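About Lundoteck

Home organizing, laundry help and a small shop. That's the short version. Longer one below, we keep meaning to get it properly written.

We started in a spare room above Katona, the fabric shop, with one folding table and a lot of other people's shirts. First job was a closet. Second job was the same closet, again. After that we changed how we work and started with the drawers, small ones first. Still do it that way.

What we do

Bedrooms and kids' rooms mostly. Dressers, closets, the chair where the clothes pile up. We come to you, we sort, we fold, we put away, and we show you how so it stays put. Also moves: packing one end, unpacking the other. No garages right now, sorry. Maybe in March.

A first visit is 3 hours. Bring nothing. Don't clean up before we come, please, everybody does and then we can't see how you really live in the room.

How we work

Everything out of the drawer first. Wipe it down. Then the clothes go in a tray or something shallow on top of the dresser, so you can see the whole lot and it's at hand height. Deep baskets are bad for this, stuff goes to the bottom and stays there. Put a mat down if the top scratches easy. An old cutting mat is fine, doesn't matter if the edges have gone.

Then pairs. Socks get rolled or bundled, whichever you'll keep doing at eleven at night. We don't care which. Rolled ones stand up nicer, bundled ones are faster, and folks with strong feelings about stretched cuffs fold them flat. All fine. One drawer for socks and nothing else in it.
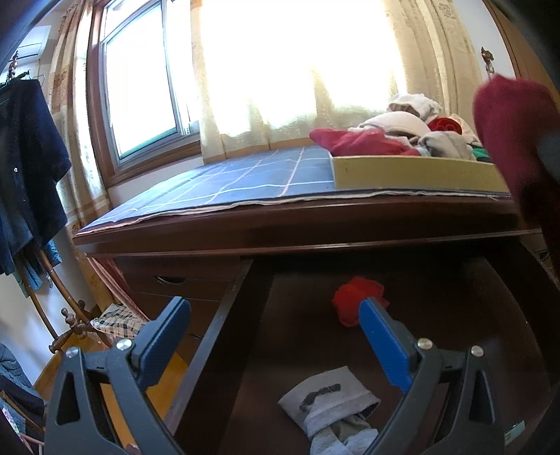
Small drawers are better than big ones for this. A big drawer turns into a heap by the second week. If you only have big ones we put dividers in, or shoe boxes, and shoe boxes work just as well as the ones you pay for.

Stickers: we like a little one on the inside of the drawer, on the side wall, down where it doesn't show. Write on it or just go by color. Kids get the colors quicker then we do. It peels off clean if you ever sell the dresser.

Odd socks go in a bag on the closet door. When the bag is full, it's rags. No second chances, we have tried second chances.

The Musau course

Our class for people who'd like to do it themselves. 15 places each time, held in the big room at Hetent, evenings. You bring one drawer's worth of clothes in a bag and take it home folded. 206 people have been through it so far, and a few came back with there husbands.

Prices

Kept on the prices page so we only have to change them in one place. First phone call is free. If you're on a tight budget say so, we have shorter visits that aren't listed.

The shop

Trays, mats, dividers, stickers, cotton bags. Open when we're in. Ring first if you're driving a long way. We take back trays and dividers in decent shape and sell them on cheap, ask for the used shelf.

Work with us

Always looking for people who fold fast and don't judge. Part time, own transport helps. Send a few lines about yourself, no resume needed.

Page updated 18 February 2022

Recent from Lundoteck
Folding fitted sheets, our way
What goes on top of the dresser and what doesn't
Musau course: new spring dates
Kids' drawers that kids can open
Moving house: pack the bedroom last

Lundoteck Home Organizing, 663 Katona Lane | Contact | Prices | © 2022 Lundoteck | Back to top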